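Rosimeire Mendonça learned to cook for a crowd by accident. She was hired at Vemerier to wash pots, the cook quit in the middle of a lunch service, and someone handed her an apron. She was nineteen. She has since run the kitchens of two schools and a summer camp, and for the past eight years she has been in charge of lunch at Swai, a residence for older adults that serves 150 people at midday.

We talked in her office, a narrow room behind the dry store, in the slow stretch after 2 p.m. The phone rang twice and she let it ring.

I asked what people get wrong about cooking in quantity. "They think you multiply," she said. "You take a soup for four and multiply it, and then it tastes like hot salt. Salt you add at the end, and less than the math tells you. Onions take three times as long because they steam before they fry. I tell new people to forget the recipe and look in the pot."

Her own recipes are kept in a binder with a cracked spine. There are 314 of them, numbered in the order she wrote them down, which means that number 12 is a bean stew and number 13 is lemon bars. A former assistant once offered to sort them by course. Mendonça said no. "I know where everything is. If he sorts it, then he knows where everything is."

The menu runs on a cycle and changes in September, when squash gets cheap. She plans it at home with a pencil. The residents have strong views. Fish in white sauce went away after complaints and came back after other complaints. Rice pudding can't be moved from its place in the cycle at all.

"There was a woman, Ida, who wrote me a note every time we had carrots," she said. "Always the same note. Too hard. So I cooked them longer, and then I got notes from six other people." She now makes carrots two ways, and has done so ever since.

A good part of her day has little to do with food. She orders, she checks deliveries, and she argues with Tallar, the supplier that brings her produce, over lettuce. She says she sends back a case when the outer leaves are brown and keeps it when only the tips are. The driver used to wait in the truck while she looked. Now he comes in and has coffee.

She has opinions on tableware too. For years the dining room used heavy white china, and residents with sore wrists had trouble passing it. She asked for something lighter with a lip, so that peas could be pushed against the side, and she wanted a color that pale food would show up on.

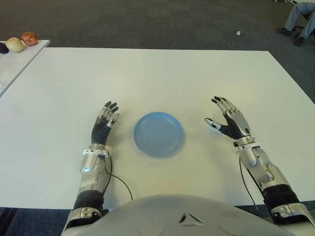
Page last modified: September, 4:10 p.m.

"Mashed potato on a white plate, with cauliflower — some people can't see where it stops," she said. "They leave half of it and you think they aren't hungry."

Mendonça eats after everyone else, standing up, usually whatever there is least of. She doesn't cook much at home. Her husband does, and she tries not to comment on the onions.

I asked whether she had thought about stopping. She said her knees had thought about it. Nearly every former assistant of hers now runs a kitchen somewhere, and one of them calls when a sauce splits. The current one, who started in the spring, can already do the soups alone.

"He still salts too early," she said, and got up to see about the bread order.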